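Loading order for small instrument baskets with a divider

Posted in: Instrument Reprocessing, Trays and Baskets
Asked by mesh_and_rim, Tuesday, March 20, 2018

We are a small outpatient clinic and are switching from paper lists to fixed basket layouts. The baskets are stainless wire mesh with a rolled rim and a single divider wire running front to back, so two compartments. Our minor procedure set is scissors, two forceps, a needle holder and a probe.

I have two problems. First, the scissors migrate. They go in straight and come out of the washer lying across whatever is next to them. Second, the person who trained me put scissors and holders on the right and everything slim on the left, and the Trora tray guide we inherited says to divide by weight. Which is correct? Also, is a cloth under the basket on the assembly table acceptable, or should it be bare surface?

3 replies

Zulema Maldonado

Left versus right is a local convention. Pick one, write it on the count sheet, and keep it the same for every basket of that type. What matters in the washer is the following.

Hinged instruments go in open. Scissors at about 90 degrees if the compartment is wide enough, otherwise as far as they will go. Nothing should rest on the box joint.

Slim instruments should not lie under the scissors. Where two shafts cross, the spray does not reach the contact point, and that is where we find residue on inspection. If they cross after every cycle, the compartment is too wide for the load. Use a silicone holding strip or a second divider. We fitted Ljungberg clip-in dividers to ours and the crossing mostly stopped. Check the wire gauge before ordering, as they are made for two mesh sizes and the clips on the wrong one work loose.

Divide by weight only when the set includes something heavy enough to bend a probe. With 5 instruments of the kind you list, dividing by shape is easier to check.

A cloth on the assembly table is fine if it is low-lint and changed when soiled. It protects tips and cuts down on noise. Pull it flat before you start, as a fold under one corner will tilt the basket and the contents slide to the low side.

tarn_ridge

we just put everything in one side and use the other for the overflow. never had a complaint. Resow sells a lid that holds it all down, it's like 24 bucks

dkp_sterile

I would not follow the reply above this one. A lid keeps the instruments inside the basket and does nothing to stop them crossing each other.

Adding to what Zulema wrote, separate the two stages in your written procedure. The wash layout and the pack layout are different, and most of the confusion I see comes from one photo being used for both.
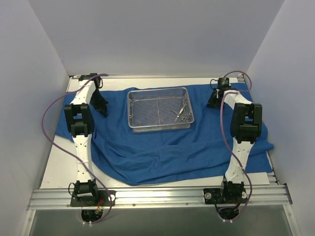
For packing, load one compartment completely before you touch the other. Scissors first, finger rings toward the corner nearest you, blades pointing away. Then the slim pieces alongside, parallel where the width allows. If a slim piece ends up across the blades, lift the scissors out and set both down again. Dragging one out from under the other is how tips get scratched.

Ratchets on the first tooth only. Tip protectors, if you use them, must be the vented type and must not be pushed tight. Indicator goes in the spot your sterilizer manual gives as hardest to reach, and on our sheet that is written in as a line item so it gets ticked off with the instruments.

On the cloth, we use blue because light mesh and bright metal show up well on it. Prilero has them in packs of 1000, which is too many for a small clinic, but the distributor will split a case if you phone. The product page doesn't say so.

mesh_and_rim

Thank you both. I have rewritten the sheet with wash and pack as separate columns and ordered two of the clip-in dividers to try. Will measure the mesh first.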